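Small makers, shared shelf

When Valentina Ojeda started Skollau, a website where potters and printmakers sell straight to customers, she had six sellers and no money for advertising. By June the site listed 1,608 makers.

Skollau charges no listing fee. It keeps 10 per cent of each sale and pays the rest to the seller within two days. Ojeda turned down an offer from Pevon, a larger homewares chain, that would have let it choose which sellers stayed.

Napaporn Chaimongkol sells linocut calendars through the site and packs them in her garage in the evenings. She used to take a stall at the Luvov market every month.

"I'd be up at 5 a.m. and sometimes I'd sell one card," she says. "Now I print to order and I know what colour paper to buy."

Postage is still her biggest cost. Ojeda is talking to two couriers about a flat rate for parcels under a kilogram.
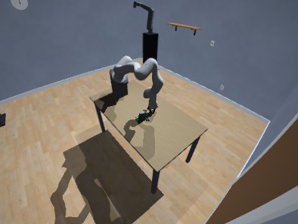
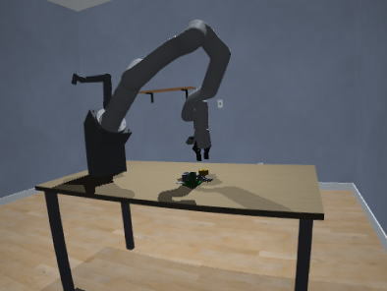 Computer renderings of a robot arm mounted on a rectangular table.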